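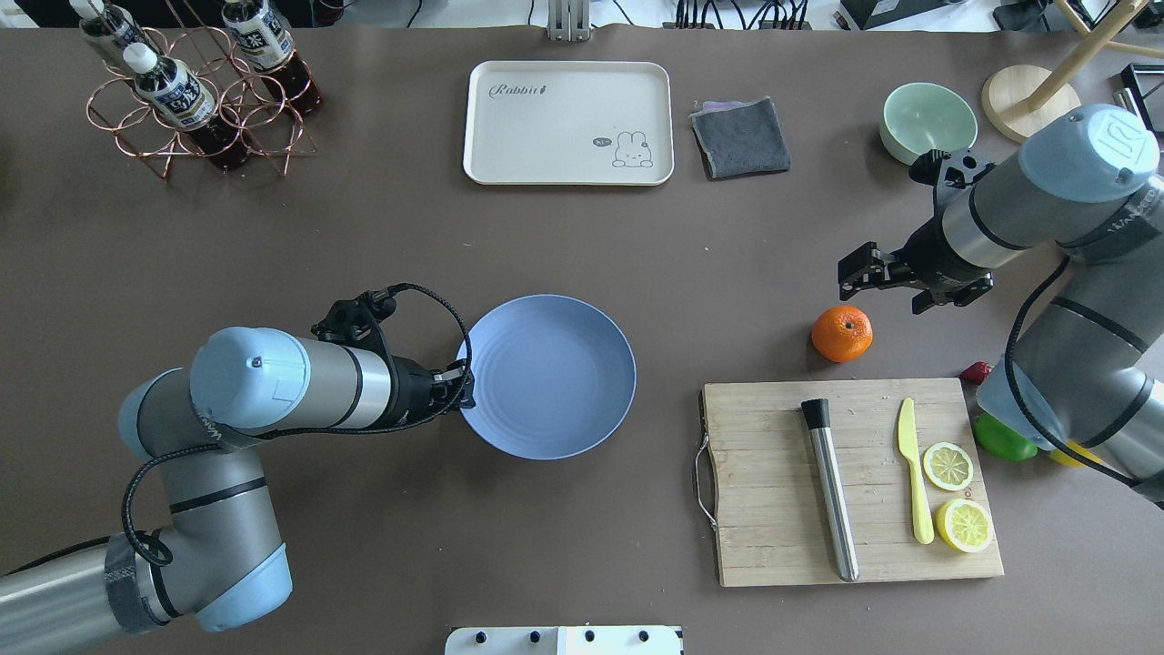
Citrus Table: read me first

Hi, I'm Amber Dijkstra, and I look after the Citrus Table folder in the Rurness drinks collection. It covers one job, laying out a table for cold fruit drinks: the board, the fruit, the bowls, the ice, the glasses. I wrote these notes so you can find your way around without emailing me (though you still can!).

What's in the folder

There are 35 short clips, plus stills and a text file with the name we settled on for each item. Fruit goes by its plain name, so it's lemon, lime, orange and strawberry. Slices get their own label, lemon_slice, even when they're lying right beside a whole lemon. The muddler was "masher" until February, and a few old file names still say so. Sorry, I'll get to them.

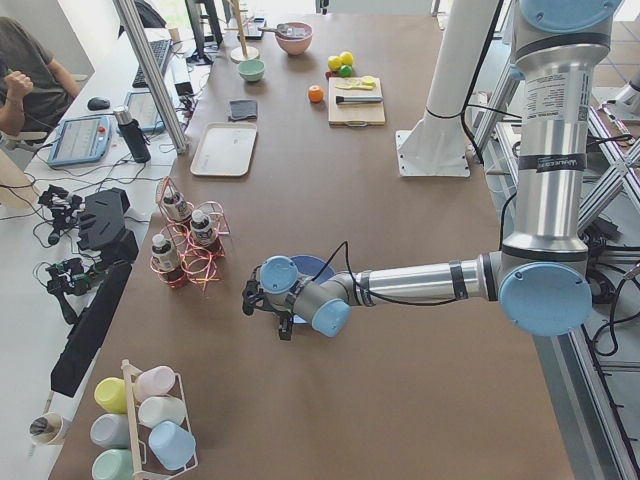 Clokthorpe wrote in to ask whether the dark gray cloth could go under "linen" instead of "tools," and said the tray ought to have a label of its own. I've done both. The old labels are in a file called names_old if your scripts lean on them.

Things that move around

The cutting board wanders, and so does the fruit, so please don't treat any one layout as the official one. I love a lemon slice on the board, and you'll find plenty of that: yellow rind, pale middle, knife close by.
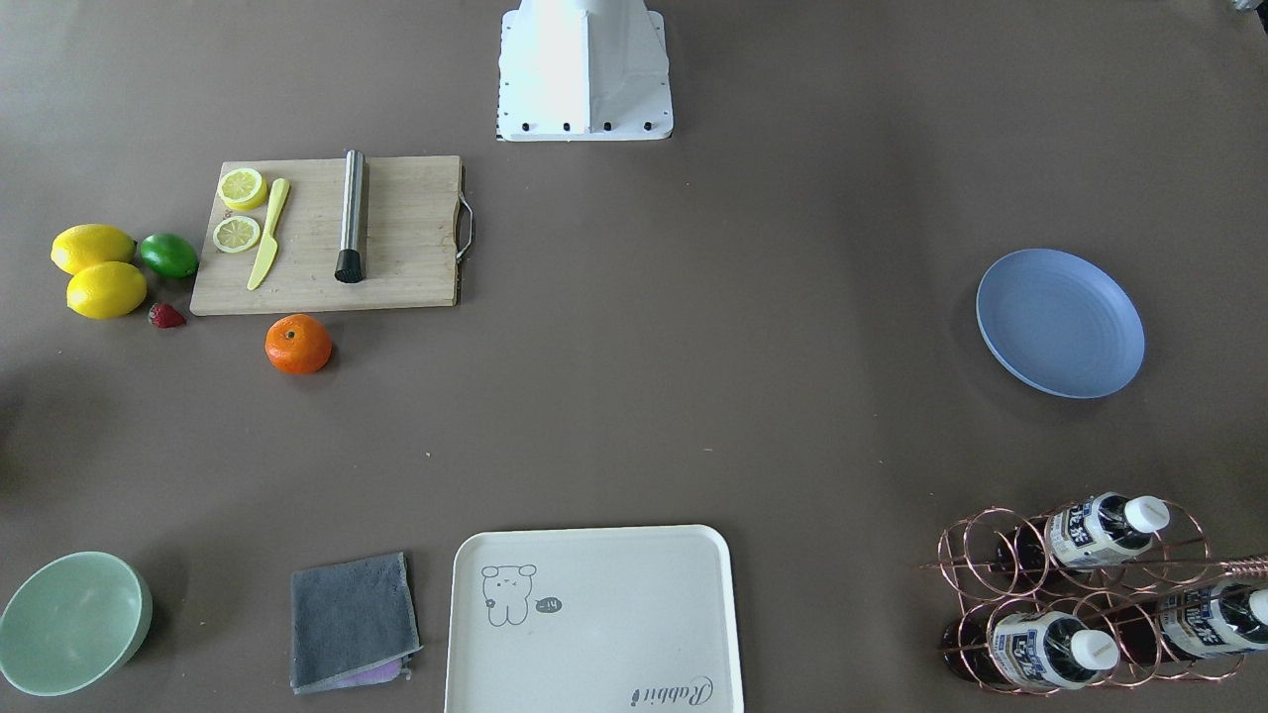 Are the orange and the tangerine separate labels?
They share one label, orange. We argued it over for a whole afternoon and Kakakhel won.

Ice and glassware

The ice sits in the pink bowl and is labeled as one thing, ice, with no tag for single cubes. Wine glasses are tagged one by one. The wooden sticks in the jar are just "sticks," and I'm not reopening that!

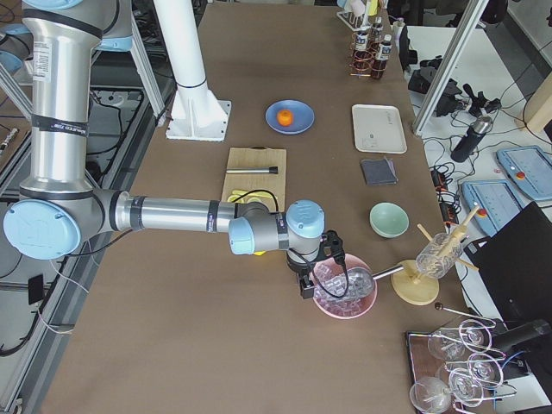 Can I use the stills without the clips?
Go ahead, they're in a separate zip, and the name list works with either one.

Version 2 is the current one. Ellcombe keeps a copy too, but theirs is missing 4 clips, so grab ours if you can.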